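3rd November

Bench session on the small fixings. Cleared the old Pallard samples off the table first thing and put them back on the shelf by the window. Aivar Venckus had the enclosure drawings from Bremova, revision 3, and we agreed to leave the lid closed until the terminal blocks are sorted.

Screwdriver charged overnight. Torque setting left where it was in February. The spare bits are in the Peltonen drawer now, please put them back there.

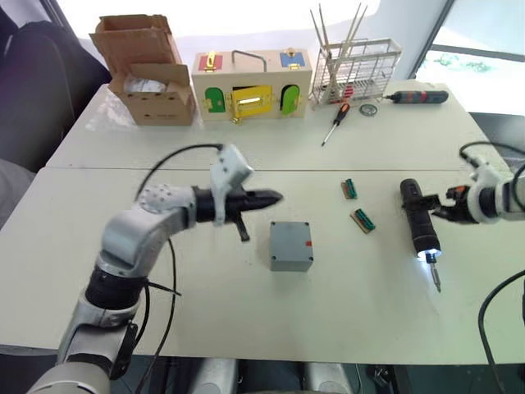 2 min read

Grey box with its four corner screw holes, and the two green terminal blocks on their wooden bases next to it. I want the blocks on bases for all the practice work, much easier to handle than bare ones. The lock box with the coloured doors stays at the back of the table for the latch work, and so does the wire rack with the sticks.

Screws: 300 of the short ones left, none of the long. Asked Harkevby for 700, order line 176. They quote more than a week.

Still to do: label the bases, find a smaller tray for screws, wipe down along the seam between the two tabletops. Aivar wants the cardboard box flattened once the packing is out of it.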